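Search this site... Go
Print | E-mail
This site uses cookies. OK

Clearing the tea desk

Posted 12/23/23

I have been meaning to sort out the desk where we make tea since May. It collects whatever people put down on it. Ashok Goel asked last week if he could have half of it for his printer, so I finally made a start.

My rule was simple. Anything used for drinks stays, paper goes in the trash, and food goes back to the kitchen. The kettle stays too. It cost me 13 dollars at the Sornthorpe sale and it still works fine.

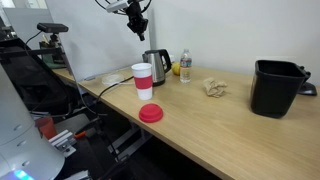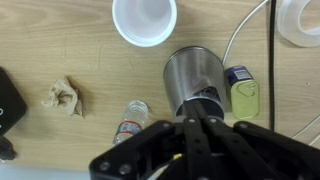 Vol. 4, No. 91

The crumpled brown paper was the first thing to go. The plastic water bottle can go in the fridge. I put the lemon in the kitchen bowl and the tin with the pull tab in the cupboard. I kept the steel cup, and the paper-style cup with the red band can stay until I find a better one for guests.

The black bin is a good size for a desk, so I will leave it at the right end. I would like a small tray from Tokimeo for the cups, but the one I want is out of stock.

Cables are next. I have some clips in a drawer and will try those before buying anything.

Get new posts by e-mail. Subscribe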